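Protéger la table avant de sortir les jouets

Ma table blanche marque pour un rien, alors j'ai pris l'habitude de la couvrir avant chaque après-midi jeux. J'ai essayé la nappe cirée (ça glisse !), puis le vieux drap (ça plisse !), et je suis revenue au bon vieux papier brun, celui des colis. Un rouleau me dure des mois, et quand il est fichu, hop, au recyclage.
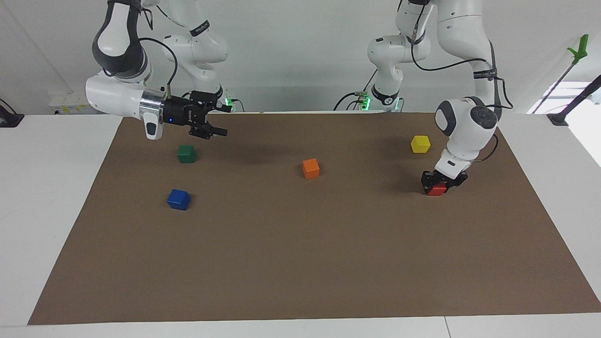
Grand papier brun sur table blanche, et les cubes de couleur par-dessus.

Mon amie Veronika repasse le sien à fer doux côté envers, moi je l'enroule dans l'autre sens la veille et il se tient tranquille. Prenez-le large, quitte à laisser juste une bordure de table libre. Et pour les cubes, un coup de chiffon humide avec une goutte de savon, on essuie bien et on range !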